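Second Shift at Vuvach
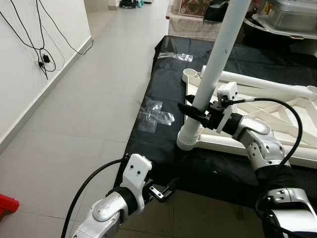
The Sedix cost more than the 12 of us made in a year, and management wanted us to be grateful. My new title was process partner. I stood by with a clipboard while it held a white pole screwed into the base, one gripper shut and the other hanging open, and I wrote down the minutes. I used to do that job with my coffee going cold next to me. By October my target was 83 a shift, same as the machine's. "It frees you up," the supervisor said. I asked for what. He checked his phone.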